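PRESS RELEASE
For immediate release
10/09/2020

WARGATE SHARED WORKSHOP ANNOUNCES ROBOT ARM THAT CLEARS THE TABLE, EVENTUALLY

Members of the Wargate shared workshop in Roststead are pleased to announce Osman, a home-built robot arm with a two-fingered gripper, a bench of its own and a strong dislike of teaspoons. Osman is meant to pick mixed household odds and ends out of a heap and put them in a tub. It has now reached the stage where the people who built it are willing to let other people watch.

The first public bench evening will be held at the workshop next month. Doors open at seven. Osman will be switched on at half past, or when the base has been clamped down properly, whichever is later.

Osman was started by Fongchan Wiriya, a retired lift engineer who joined the workshop to mend a chair and has yet to mend it. The arm is made from plywood, printed joints, two lengths of curtain rail and the motors out of a pair of scrapped office printers. The elbow is on its fourth design. The shoulder is on its first, and everybody involved would like it to stay that way.

"I spent my working life making sure a box stopped level with the floor," said Wiriya. "I thought a box on a table would be a holiday. The lift never had to guess which way up the box was."

The arm has cost its builders 638 pounds so far, spread over two winters and paid for by the people building it. The largest single item was a power supply. The second largest was the replacement for that power supply, after the first was wired up by two members who had each assumed the other was reading the label.

PRACTISING WHERE NOTHING BREAKS

Most of Osman's education has taken place on a second-hand desktop computer beside the bandsaw. The builders wrote a program called Mondum, which gives the arm a make-believe heap of shopping and lets it have a go without anyone needing to sweep up. Mondum draws the objects, works out how they tumble against one another and shows the whole business from close to the gripper.

The surfaces of the groceries are quite detailed. The gripper is plain grey and made of flat shapes, on the grounds that Wiriya drew it himself and had a bus to catch. There is no kitchen behind them and no table either, as walls and furniture slowed the computer down and taught the arm nothing.

Mondum has so far run 3,000 practice heaps. A heap might hold boxes, cups, cans, bits of cutlery and small hardware, thrown together in whatever order the program fancies. Things start in mid-air and are allowed to fall, and for that reason members passing the desk have asked more than once whether the computer is all right.

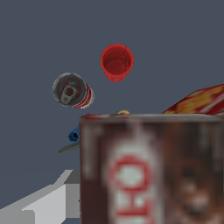 Inside Mondum: a red cup and a drinks can in the air above the boxes, with the gripper at lower left.

Large boxes have been the main subject of the summer's work. Close up, a box fills most of what the arm has to look at and hides whatever is behind it. Early versions of the software dealt with this by treating any large box as the end of the world and going home. Later ones tried to reach through it, which in Mondum leads to a great deal of flickering and on the bench leads to a dent.

The present version looks for a top edge first, follows it along to find a corner, and only then decides whether to close on the box or go round. It takes longer. It has also stopped the arm from pushing the whole heap slowly towards the edge of the table, a habit that had earned it the nickname "the landlord".

Cans remain a sore point. A can standing up is a simple job. A can on its side rolls, and a can at an angle may present the gripper with a round lid, a curved wall or some of each. Wiriya keeps a notebook of failed attempts, and the pages on cans have had to be continued in a second notebook.

Cups are easier, being tapered and forgiving, although Osman will insist on taking them by the rim and tipping out anything inside. The builders recommend that visitors hold on to their tea.

FROM SCREEN TO BENCH

Success in Mondum does not always travel. In August the software was moved across to the real arm for a full day of trials, using a heap collected from members' kitchens and the lost property shelf. Osman made 193 attempts at a pick. The first dozen were spent reaching politely for a point a hand's width to the left of everything, until it was found that the camera bracket had been put on back to front after cleaning.

Once that was put right, matters improved. Cereal boxes went into the tub. A plastic cup went into the tub, then out again when the arm caught it with an elbow, then in again. A large blue nut from the lathe was lifted cleanly, carried the full distance and placed in someone's open toolbox, where it was later found to be exactly the size they had been looking for. The builders are not claiming this as a feature.

The teaspoon was not lifted. The teaspoon has never been lifted. It lies flat, it is thin, and the gripper fingers are the thickness of a decent sandwich. A set of narrower fingertips is being filed from aluminium bar and should be fitted before the bench evening, if the person with the good file brings it back.

"People ask when it will do the washing up," said Wiriya. "I tell them it can't see glass, it can't hold a spoon and it mustn't get wet. They go a bit quiet after that."

WHAT COMES NEXT

Three jobs are on the list for the autumn. The wrist needs a stiffer bearing, as it currently nods when carrying anything heavier than a tin of beans. The cable to the gripper is to be moved inside the forearm, having been closed in the gripper twice. And the emergency stop button, which works very well, will be moved away from the shelf where people put their coats.

Mondum is to get some improvements too. The builders would like to add soft things such as tea towels and bags of rice, which sag and fold and are a good deal harder to draw than a box. A member who teaches maths has offered to look at the sums. She has been given a key and a chair (the one Wiriya joined to mend, so she has been told to sit towards the left).

There are no plans to sell Osman. The arm weighs as much as a large dog, needs two people to move it and makes a noise when homing that has been compared with a seagull in a stairwell. Drawings, the parts list and the Mondum program will be handed out free at the bench evening to anyone who brings a memory stick. The drawings run to several sheets and most of them agree with each other.

COMING ALONG

The bench evening is free, but numbers are limited and places should be booked at the workshop desk. Visitors will be asked to keep behind the yellow tape and to wear the safety glasses provided. Long sleeves should be rolled up. Children are welcome with an adult and will be allowed to build a heap for Osman to tackle, from a crate of approved objects. Previous trials suggest that children build far nastier heaps than Mondum does.

Anyone with old printers, flatbed scanners or sewing machine motors to give away is invited to bring them on the night. Please do not leave them outside the door when the workshop is closed. Empty boxes and clean cans are also wanted, as the present stock is getting rather crumpled. Teaspoons are not needed.

NOTES FOR EDITORS

Osman is a four-jointed arm with a turning base and a two-fingered gripper. It reaches 944 millimetres from the centre of the base to the fingertips when fully stretched, a position it is asked not to hold for long.

Mondum is the simulation program written by the builders for Osman. The name was the result of a typing mistake in the first week and was by then in too many files to change.

The Wargate shared workshop is a members' workshop in Roststead with woodworking, metalworking and electronics benches. New members are shown round on the first Saturday of the month. Tea is available, in mugs.

Fongchan Wiriya is available for interview at the workshop on weekday afternoons. Photographers are welcome to see the arm moving but should allow extra time, particularly if they would like it to pick something up.

Ends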